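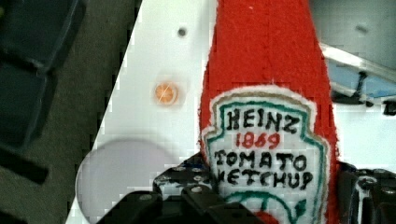

Plush ketchup bottle in red fabric, with an embroidered label patch.

Soft Toy Lending Collection: Frequently Asked Questions

The Kamolrat Toy Library lends plush and fabric toys to families, child care providers and classrooms. The answers below apply to the soft toy collection only. Board games and wooden toys are covered by separate rules, which are available at the front desk.

General

What is in the soft toy collection?
The collection holds 189 items. Most are play food, animals and hand puppets. Play food includes fruit, bread, bottles and jars made of fabric, and it is the part of the collection most often requested by preschool teachers.

Who may borrow?
Any household or organization with a current Kamolrat card may borrow. Cards are issued to adults only. A child may choose the toys, but the card holder must sign for them.

How many items may I have at one time?
A household may have up to 4 soft toys on loan. Classrooms may request a Plereck bin, which is a set of play food packed together and counted as a single loan. Bins must be reserved in advance by e-mail.

How long is the loan period?
Three weeks for households and six weeks for classrooms. Loans may be renewed once, unless another borrower has placed a hold.

Choosing a Toy

Are the toys suitable for babies?
Not all of them. Each item carries a colored tag on its storage bag showing the age group for which it was approved. Please follow the tag even when a toy appears soft and simple. Items with long pile or stitched-on parts are reviewed individually by Nuanchan Klinhom, our collections manager.

Why do some toys show real product names?
A number of play food items, such as the ketchup bottle with HEINZ on its label, carry the name of a product found in stores. Teachers often use these in pretend grocery and kitchen play, where children enjoy finding a word they know from home. The presence of a name does not mean that the company sponsors or endorses the library.

May I ask for toys without brand names?
Yes. Please mention this when reserving, and staff will set aside plain items.

Care and Cleaning

Should I wash a toy before returning it?
No. Please do not machine wash, tumble dry or iron any item. Fuzzy fabrics can mat in the dryer, and embroidered patches may pucker. Staff clean every returned toy by the method listed on its record card.

What should I do about a spill?
Blot the spot with a damp white cloth and let the toy air dry. Do not rub, and do not use bleach or stain remover. Tell the desk what was spilled — real ketchup included — so that the right treatment can be used.

A seam has opened. May I sew it?
Please leave all repairs to us. Put the toy in its bag, keep it away from small children, and return it at your earliest convenience. Ivar Dahlgren runs the mending bench and can repair most seams within a week.

Is there a charge for damage?
Ordinary wear is expected and is never charged. A replacement fee applies only when an item is lost or cannot be repaired.

Donations

Do you accept used soft toys?
Donations are accepted in January and June. Toys must be clean, free of smoke odor and complete. We cannot accept toys with loose filling or exposed wire. Donated items that do not enter the collection are passed on to the Garevora family center.

May I request the return of a donated toy?
No. Donations become library property once the form is signed.

Further questions may be directed to Femke Michiels, borrower services, at the front desk.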